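Budget split for second cell: hand vs. sleeves and framing

zanddale_ops
Posted Jun 2, 2018
We have 49 thousand for a second handling cell at the Zanddale site. The arm is already approved. What remains is the hand, protective sleeves, aluminum framing and spares. The Runness quote puts more than half into a multi-finger hand. Is that sane for bottle handling?

pirkdale
Depends on the product mix. If you only run one bottle size, buy a two-jaw gripper and keep the difference. Fingers mean more joints, more cables and a longer spares list.

jmorin
Disagree. We priced both at Pirkdale. Changing jaws cost us up to 900 per format, plus the downtime. With 5 formats the cheap gripper stopped being cheap.
Josée Morin

pirkdale
That assumes you machine custom jaws every time. Soft pads cover most round bottles.

jmorin
Upright, sure. Try them on bottles lying on their sides next to each other. Clearance is the problem there, and your jaws need room on both sides.

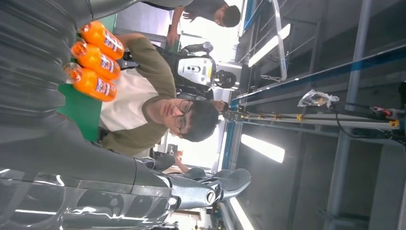 zanddale_ops
Should sleeves go under capital or consumables?

jmorin
Consumables. Put the first set in the capital request with the arm, then budget 2 replacements a year.

pirkdale
I would still get a second quote on the hand. Runness bundles the controller, and you can't see what you are paying for it.

zanddale_ops
Asked them for a line-item version. The request isn't due until October, so there is time to price the jaws too.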